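We're looking for people to help us compare grippers at Flevismont. If you like tinkering with arms and cameras (or have never touched one and would love to), please read on!

## What you'd be doing

The Pesta study puts two sets of fingers and two arm controllers through the same jobs: line up with a white plastic part, close on it, let go, back off. You drive the arm from a desk using the wrist camera view, then tell us what felt easy and what drove you mad. We want 22 people, each doing one session of 100 minutes with a proper tea break in the middle.

No experience needed, and there's a practice round before anything gets logged. We'd especially love to hear from left-handed people, as our June trial had hardly any.

## Who can join

- Anyone aged 18 or over
- Comfortable looking at a screen for a while, glasses are fine
- Able to get to the Carrasco building, room 101

You'll get a lunch voucher and your travel paid, and you can stop at any point.

Some views from the wrist camera:
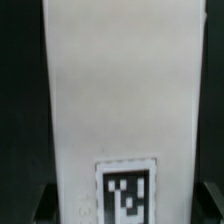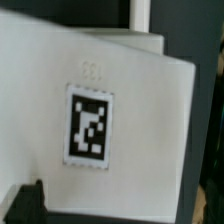
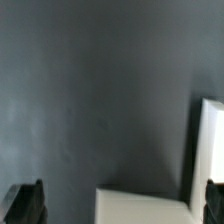
**Ya-wen Lu**
Study lead, gripper trials

To sign up, ring extension 556 or leave your name at the Carrasco front desk by 24th September. Tell us if mornings or afternoons suit you better, and whether you've used a robot arm before. Dionysis Konstantinidis looks after the bookings and will reply with a time and a map.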